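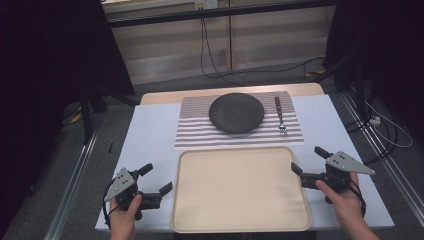
3.2 Place settings and the order of laying

We began the second part of the study with a simple question: when people set a place for one, which piece do they treat as the anchor? Earlier work in our group, carried out by Penrose at the Rollancombe site in April, had looked only at finished tables. Finished tables are lovely to study, but they hide the order in which things were put down, and the order is where most of the interest lies!

The basic setting used throughout this section is shown in Figure 2. It has a striped placemat, a round black plate and a single fork, with a beige tray on the side of the table nearer the person. We kept the setting this small on purpose. With a full set of cutlery, a glass and a napkin, people in our pilot spent most of their time deciding where the glass should go (a fascinating argument in its own right, which we take up in Section 5), and the relation between mat and plate was lost.

Figure 2. The basic setting. The plate sits on the striped placemat with the fork to its right, and the empty tray lies in front.

Each of the 28 participants laid the setting 4 times, starting from a bare table with all the pieces stacked to one side. They were told to set a place "as you would for a guest" and were given no picture to copy. Between trials the pieces were restacked in a new order, so that whatever lay on top would not always go down first.

The placemat won easily. In most trials it was the first thing down, even when it was at the bottom of the stack and everything else had to be lifted off to reach it. Once the mat was in place the plate nearly always followed, and people took real care over it. They set it down, looked, and nudged it toward the middle of the mat. Perrin, who coded the trials, noted that the stripes seemed to help here, and we think he is right. A striped mat gives the eye a set of ready-made lines to work from, and small errors show up quickly against them. We are keen to repeat the task with a plain mat of the same size.

The fork was much less settled. Some 10 participants changed its side at least once between trials, and several placed it on the right throughout, as in Figure 2, although they told us afterward that a fork "belongs" on the left. When asked, they mostly said that with no knife to balance it, the right simply felt handier. Its direction hardly varied at all – the tines pointed away from the seated guest or toward them according to where the participant stood, and the fork stayed parallel to the short side of the mat.

The tray gave us the nicest surprise of the session. It had no set role in the instructions, yet only five people left it in the stack. The rest found a home for it, usually in front of the mat, and lined up its long side with the edge of the table. We return to these tray placements in Section 3.3, where they are compared with the Dremarus tables.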